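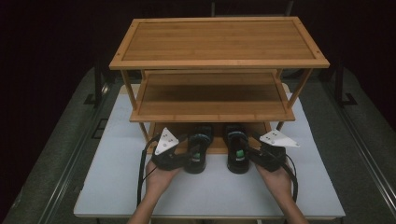 Fig. 1. Handheld grippers, one per hand, at the three-tier shelf.

Week 4 notes — showing the task by hand
Ranum lab section. Read before Friday's session, bring the Martens worksheet.

Recap from last time: two ways to get demonstrations. (a) Remote control: you sit at the leader arms, robot follows. (b) By hand: you carry the grippers yourself, no robot in the loop, arm motion gets solved later. We do (b) first. Faster to learn, and you feel contact in your own wrists. With remote control you mostly don't, so people push too hard.

What counts as one demo
Start pose, task, end pose, hands still. Then stop the recording. If you fumble but recover, keep it. If you drop something on the floor, discard and redo. Don't talk yourself into keeping a bad one becuase you are tired.

Gralley set: 98 demos kept, 13 thrown out. Most of the discards were bad starts, fingers already moving when recording began.

Holding the grippers
- elbows off the table
- cables hang outside the forearms, never across the work (see Fig. 1, one down each side)
- marker plates stay in view of the head camera. Do not cover with a thumb
- both hands start low, in front of the bottom shelf

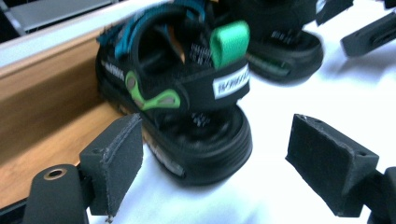 Approach angle is where most of you lose points. The policy only gets what the gripper camera gets, so whatever you aim at had better be between the fingers well before you close. Open wide, come in slow, line up, pause, close. With a sandal seen from behind, the heel and that green pull tab sit in the gap between the two open fingers, and that is the kind of approach to repeat. Second shoe is further back so leave room for it, don't plow through. Fast wrist turns give you blur. A little is fine, a whole approach of it is useless for training.

Where you grab: pick a spot and stick with it for the session. Mixing heel grabs and side grabs in a small set confuses the policy. Ziltine has 836 demos and can afford the mix, we can't.

Remote control, for comparison
Lag is the big one. Also you can't reach anything the arm can't reach, so every demo is feasable by definition. By hand you can easily do a motion the robot has no hope of copying. Watch reach and speed both.

To do
Record your own set, same start pose throughout. Write down every discard and why. Replay three of your demos from the gripper view only and note where you lose sight of the object. Remote control set starts in January.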